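Support > Knit Goods > Guides and Care Sheets

May
By the Trirkbridge Product Support Desk

Section 2: Fitting and Caring for the Feltstead Ribbed Hand Cover

This section applies to the Feltstead ribbed cover, style 107, in all sizes. It covers first fitting, adjusting the folds, removal, washing and storage. If you have the long-cuff Clernden cover, the washing instructions are the same but the fitting is different. Use the sheet packed with that cover.

Before you start

Take the cover out of its bag and lay it on a clean table. Remove the card insert and the paper band. Check the ribbing on both sides for pulled loops. A cover with a pulled loop can still be used, but the loop should be worked back in first (see Snags, later in this section).

The cover has a wide opening at the cuff, a finger opening at the top edge and a separate opening for the thumb. The care label is sewn inside the cuff. There is no front or back. Left and right are decided by which side the thumb opening is on, so set the cover down with the thumb opening on the correct side before going further.

CAUTION: Do not use scissors to open the paper band. The band sits tight against the knit and the ribs cut easily.

Fitting the cover

1. Roll the cuff down on itself until the thumb opening is close to the roll. Keep the roll loose.

2. Hold the four fingers straight and together. Slide the finger opening over the tips and down past the joints. Do not pull on the top edge. Pull from the roll.

3. Guide the thumb through its opening before the cover is fully down. If the thumb is left until last, the knit twists across the palm and the cover has to come off again.

4. Bring the cover down until the top edge lies below the fingers. The fingers should stand clear of the fabric and the edge should not ride up when they bend.

5. Unroll the cuff over the wrist. Smooth it with a flat palm, working from the top edge toward the cuff.

6. Check that the ribs run straight across the palm. If they slant, hold the cuff and turn the cover a little at a time until they are level.

Note: A new cover feels tight at the thumb opening. It loosens with wear. Do not stretch the opening over a jar or a bottle to speed this up.

Adjusting the folds

The cover is knitted with extra fabric on the thumb side. This lets the thumb swing out without dragging the palm panel with it, and it means there will always be some folding at that side. The folds should be rounded and soft. They should sit low enough to leave the upper part of the thumb bare.

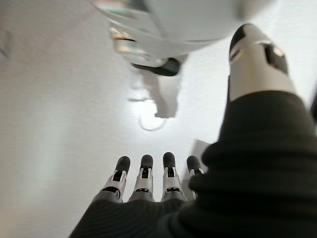
Cover in place. The ribbing is plainest over the palm, and the folds form a thick collar at the base of the thumb.

To adjust the folds, pinch the outermost one and ease it down toward the wrist. Let go, move the thumb out and back, and look at the result. Repeat if needed. Small movements work better than one long pull, which tends to flatten the palm panel and leave a ridge near the cuff.

If the folds creep up over the shortest finger, the cover is sitting too high on that side. Take hold of the cuff below the thumb and draw it down. If they creep up again after a short time, try the next size down.

CAUTION: Do not pin, staple or tape the folds. Pins break the yarn, and tape leaves a residue that does not wash out of black knit.

Removing the cover

1. Turn the cuff back over itself as far as the thumb opening.

2. Free the thumb.

3. Straighten the fingers and push the cover up and off from below. Do not drag it off by the top edge.

The cover will come off inside out. Leave it that way for washing.

Washing

Wash the cover inside out, by hand or in a mesh bag on a gentle cycle, in cold water. Use a mild liquid detergent. Wash black covers separately the first 2 times, as some dye will come out. Do not use bleach or fabric softener. Softener makes the surface fuzzier and weakens the grip of the cuff.

Press the water out in a towel — do not wring — and dry flat, away from direct heat. Pull the ribs square while the cover is damp. Do not tumble dry and do not iron.

Light fuzz on the folds is normal, since this is where the fabric rubs against itself. Lift it off with a lint roller. A fabric shaver can be used on the folds if it is held lightly. Keep it off the palm.

Snags

Turn the cover inside out, find the snag and draw the loop through to the inside with a blunt needle or a fine crochet hook. Stretch the fabric gently crosswise until the ribs close up. Never cut a loop. If the yarn is already broken, tie off both ends on the inside and order a replacement.

Storage

Store the cover flat and fully dry. Do not hang it by the thumb opening. For long storage, use the bag it came in, which is 100 percent cotton, and keep it in a drawer or a closed box.

Ordering a replacement

Quote style 107 and the size letter from the care label. Covers are sold singly, so state left or right.

Related guides
Clernden Long-Cuff Cover: Fitting Sheet
Choosing a Size in Ribbed Knit
Nikolaidis Mesh Wash Bags: Use and Care
Removing Lint From Dark Fabrics
Returns and Exchanges, Knit Goods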